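How many examples before changing the layout?
Posted by Noststead, February 2022

I'm recording pick and place examples with cubes and a cup on a gridded surface. I have 296 so far. When should I start moving things? 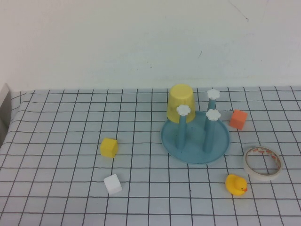 Priseo
Now. 500 of one layout only teaches it that layout.

Cemitz
Agree, move them every 14 runs. Save the wrist view too.

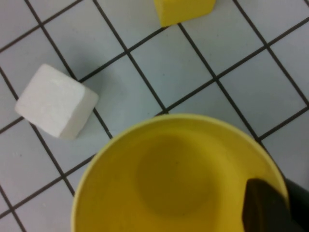
Keep both views on the same clock or the training will suffer.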